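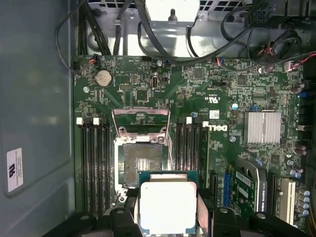
Working beside the arm on the CPU swap bench

Foria wants the arm to take over chip placing at the Olmedo refurb shop. The sales sheet says it frees you up for better work. Maybe. For now it changes what you do with your hands, so learn it this way.

1. Open the socket yourself. Flip the load plate right up and look at the pins under a lamp. The arm won't tell you if one is bent.

2. Check the clearance. Tower cases have cables running over the board, and a finger can snag one. Tie them back before you press start.

3. Let the arm hold the chip over the socket, then pause it. Compare the corner mark with the socket. If you're not sure, send the arm home and place the chip by hand. You're still allowed to.
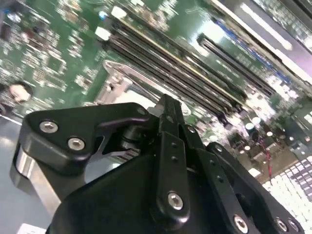 Gripper close in to the board, memory slots behind.

4. Close the load plate by hand and write up the job. Put down every pause, even the short ones. Management counts nearly 3,000 boards a year as "hands-free" and I'd like to know whose hands they think did steps 1 and 2.

5. Swap off after 58 minutes. Watching is more tiring than doing - ask anyone who's done both.

If your hours get cut because of the arm, bring your pause log to the meeting.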